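Forum > Cells and Grippers > Maintenance
Topic: Cloth cell leaves marks on white fabric, how often do you clean fingers?

hakero_cell2
Posted December 1, 2019

Hello all. I look after one cell at Hakero which picks textile pieces from a pile and gives them to the folding station. One arm, parallel gripper, two fingers with angled tips. It runs well since April, but now the folding people complain about dirty marks on the white pieces. The colored ones they never send back, but maybe the marks are only harder to find there.

My present routine: wipe fingers with dry cloth at start of shift, check finger screws with 3 Nm, and reset the cycle counter. Closing force is set to 43 N. I attach the view from the wrist camera with a white piece held up for inspection.
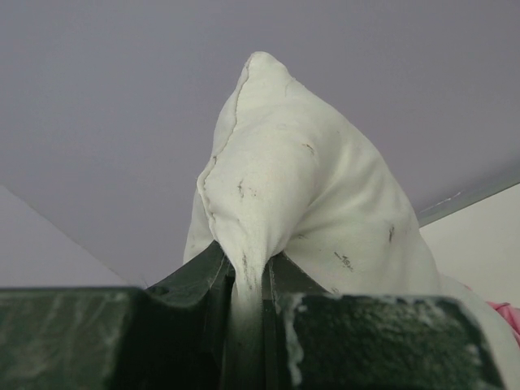 White piece in the jaws. Small dark and brownish marks on the cloth, and scuffs on both fingers.

My question is if the marks come from the fingers, and if I should clean more often or change the fingers completely. New ones must be ordered from Reditz and the purchase takes long.

fustis
Change them. When the coating is scuffed like this, every pick can rub a little on the cloth. I would not spend time with cleaning.

slowjaw
I do not agree with fustis. Look where the marks are. Several of them are well above the place where the fingers hold. If the finger makes the mark, I expect it close to the pinch. There is a faint stain in the squeezed part also, ok, but this one alone does not prove it. I would first check the pieces before they come into the cell.

fustis
The piece could be picked before at another place and dropped. Does your program regrip?

hakero_cell2
Yes, it regrips if the first pick fails the weight check. The last log has 598 picks and 152 of them were regrips, so fustis can be right that one piece is touched in more places. The pieces before the cell I did not check. I will ask the people at the infeed.

han_textile
152 is too much, I would look at this before anything about dirt. Do you pull from mixed material? We had this with garments which have a lining or loose strings. The gripper takes one layer, the other layer stays with the pile, weight is wrong, it opens and tries again.

hakero_cell2
Yes, mixed. The difficult ones are of this type:

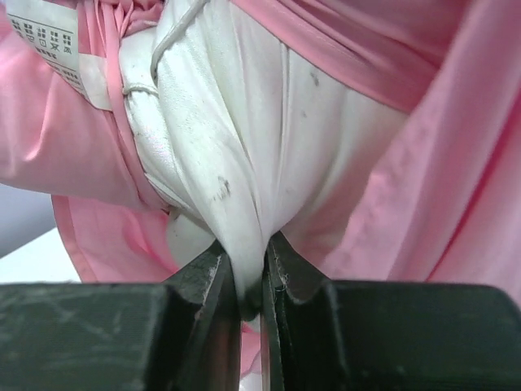

White cloth pinched with pink all around it. A bit of pink is under the pinch point too.

han_textile
It is what I meant. You have white in the jaws and also a small piece of pink. And that thin cord over the white part, I would watch where it goes when the arm lifts. For cords we made the lift slow for the first part of the way and only then normal speed. Our regrips went down a lot.

slowjaw
Also there is a gray smudge on the white here, over the fingers. Same story as the first one for me. And please look at the right finger, there are little white fibers on it near the inner edge. Dry wiping does not take these away well. We use a lint roller and after it a damp cloth, with the air supply off and the jaws open.

fustis
The rims of the tips are worn in this view. You can all say what you want about the infeed, a worn edge on thin fabric is not good. At least feel it with the fingernail. If it catches, file it or throw it away.

slowjaw
Please do not file a coated finger. You open more of the coating and then you really have dirt on the cloth.

fustis
I filed mine and it runs. But ok, it is not my cell.

hakero_cell2
Thank you for all answers. My plan is now:

Take ten white pieces from the infeed by hand and look at them on both sides before they go in.
Lint roller and damp cloth at every shift start, jaws open, air off.
Slow lift for the first part, as han_textile wrote.
Closing force stays at 43 for the moment, so I do not change everything together.

I will order one pair of fingers from Reditz anyway, to have them on the shelf. No filing.

han_textile
Good. Write the regrip number separately for white and for mixed pieces if your log can do it. Ours could not and we regretted this.

hakero_cell2
It can not, but I can add a column by hand.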